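Prüfliste Gemeinschaftsküche und Vorratsraum, Haus Walevari
Rundgang im Mai, Beginn 9:30 Uhr
Geprüft von: Usman Farooqui
Verteiler: Hausleitung, Küchendienst, Firma Kener (nur Punkte 2 und 3)

Bewertung: i. O. = in Ordnung, M = Mangel, N = Nachprüfung nötig. Die Kommentare habe ich direkt beim Rundgang geschrieben und danach nur die Rechtschreibung verbessert.

1. Zugang und Fluchtweg

Tür zum Flur öffnet ganz: i. O.
Fluchtweg frei: M
Kommentar: Vor der hinteren Tür standen wieder zwei Getränkekisten. Man kommt vorbei, aber man muss sich seitlich drehen. Ich habe die Kisten in den Vorratsraum gebracht. Bitte im Küchendienst noch einmal ansprechen, der gleiche Punkt steht schon im letzten Protokoll.
Fluchtwegschild leuchtet: i. O.
Boden rutschfrei: i. O.
Kommentar: Die Matte vor der Spüle ist an einer Ecke hochgebogen. Heute noch kein Mangel, aber sie soll beobachtet werden.

2. Elektrische Geräte

Prüfplaketten vorhanden: M
Kommentar: Beim Wasserkocher fehlt die Plakette. Das Gerät mit der Inventarnummer 706 (Rührgerät) hat eine Plakette, aber die Schrift ist nicht mehr lesbar. Beide Geräte sind bis zur Prüfung durch Kener weggeschlossen. Der Schlüssel liegt im Büro.
Kabel ohne Beschädigung: i. O.
Mehrfachsteckdosen nicht hintereinander gesteckt: i. O.
Kommentar: Das war beim letzten Mal nicht so. Danke an alle, die sich darum gekümmert haben.
Kühlschrank, Dichtung der Tür: N
Kommentar: Die Dichtung schließt unten nicht gleichmäßig. Ich habe den Versuch mit dem Blatt Papier gemacht, und an der Scharnierseite lässt es sich ohne Widerstand herausziehen. Temperatur innen bei der Messung 4 Grad, das ist noch gut. Nachprüfung beim nächsten Rundgang.

3. Herd und Brandschutz

Feuerlöscher am Platz und plombiert: i. O.
Löschdecke erreichbar: M
Kommentar: Die Decke hängt richtig, aber davor steht der Rollwagen. Im Notfall will man nicht zuerst einen Wagen schieben. Der Wagen bekommt einen neuen Platz neben dem Fenster, ich habe es dort mit Klebeband markiert.
Filter der Abzugshaube: M
Kommentar: Der Filter ist fettig. Er muss heraus und in die Spülmaschine, vorher mit heißem Wasser einweichen. Ersatzfilter von Lehtinen sind bestellt, Artikel 161.
Herdschalter rasten ein: i. O.

4. Gläser, Geschirr und Ständer

Gläser und Teller ohne Sprünge: M
Kommentar: Zwei Teller mit abgeschlagenem Rand aussortiert. Bitte solche Teller nicht zurück in den Schrank stellen, auch wenn die Stelle klein ist.
Draußen nur Kunststoff: i. O.
Kommentar: Für die Terrasse werden die Weingläser aus Kunststoff benutzt. Sie dürfen nicht auf den warmen Herd gestellt werden und sollen von Hand gespült werden.
Gläserständer aus Metall, fester Stand und Enden der Arme: i. O.
Kommentar: Ich bin mit einem Tuch über alle Bögen und Haken gegangen, das Tuch bleibt nirgends hängen. Der Ständer soll nicht an der Kante der Arbeitsfläche stehen, und man belädt ihn abwechselnd auf beiden Seiten, damit er nicht kippt.
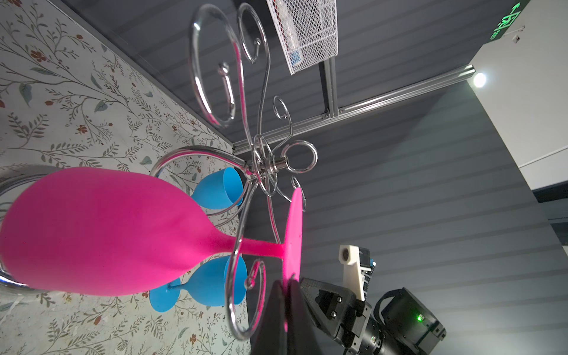
5. Messer und scharfe Werkzeuge

Messer im Block oder mit Klingenschutz: M
Kommentar: In der Schublade lag ein Gemüsemesser offen zwischen den Kochlöffeln. Der Klingenschutz war dahinter gerutscht. Sofort behoben.
Reibe und Hobel mit Fingerschutz: N
Kommentar: Den Fingerschutz vom Hobel habe ich nicht gefunden. Wer ihn hat oder gesehen hat, bitte melden. Bis dahin wird der Hobel nicht benutzt.

6. Reinigungsmittel

Getrennt von Lebensmitteln gelagert: i. O.
Originalbehälter mit Etikett: M
Kommentar: Eine Sprühflasche ohne Aufschrift unter der Spüle. Der Inhalt ist nicht bekannt, deshalb habe ich sie zur Entsorgung gegeben. Der Entkalker von Altent steht richtig und ist geschlossen.
Handschuhe vorhanden: i. O., aber nur noch Größe L

7. Erste Hilfe

Verbandkasten vollständig: M
Kommentar: Es fehlen Pflaster und eine Kompresse. Das Verbandbuch ist da, der Stift dazu nicht.
Notrufnummern hängen gut sichtbar: i. O.

Offene Punkte bis zum nächsten Rundgang: Plaketten (Kener), Filter reinigen (Küchendienst), Verbandkasten auffüllen (Hausleitung), Fingerschutz suchen oder neu kaufen (Farooqui).

Ende des Rundgangs 11:10 Uhr. Unterschrift liegt auf dem Papierexemplar im Büro.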